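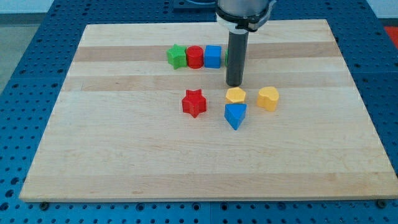 Wevgate Leasing – creditors' meeting, minutes
29/03/2019, upstairs room, started late

Present: chair, secretary, finance, our solicitor, two from Tekero (by phone, bad line). Bouazza sent apologies and a letter, see item 3.

1. Last minutes
Agreed. One correction – the deposit was paid by Wivadine, not Tekero. Secretary to amend.

2. Where the claim stands
Solicitor gave update. Wivadine still say the lease on the two cargo planes ended when they handed back the keys and logbooks. We say notice was never served properly, so rent kept running. Their defence came in on the last day allowed. Mostly what we expected, except for a new point on maintenance reserves – they want these set off against the arrears. Solicitor thinks weak but will need an answer from the engineers' records.
Bundle now stands at 1,208 pages. Finance asked if it could be cut down. Solicitor said court will want it shorter anyway, will try.
Hearing expected in May, no date fixed yet.

3. Bouazza letter
Read out. They guaranteed the first lease and say they are not bound by the extension as they never signed it. Long discussion. Copy of the extension on file has a stamp but no signature on the guarantor page. Tekero think there is a signed one in their old office, will look. Chair asked that no one replies to Bouazza untill this is found.

4. Settlement
Wivadine's offer is 47 per cent of arrears, paid over 3 years, no interest. Tekero in favour of talking. Finance against – too slow, no security. Chair said counter with a higher figure and a charge over the spare engine. Agreed, Tekero not happy but did not object. Solicitor to draft, marked without prejudice.

5. Costs
Invoice for counsel's opinion approved. Insurer has still not confirmed cover for the appeal stage, finance to chase again in writing this time.

6. AOB
Storage charges at the airfield – who is paying? Not clear. Carried over.
Phone line dropped during this item, Tekero to be sent a note of it.

Actions
Solicitor – counter offer, reply on reserves, trim bundle
Tekero – find signed extension
Finance – insurer, storage invoices
Secretary – ammend last minutes, circulate these

Next meeting once the hearing date is known.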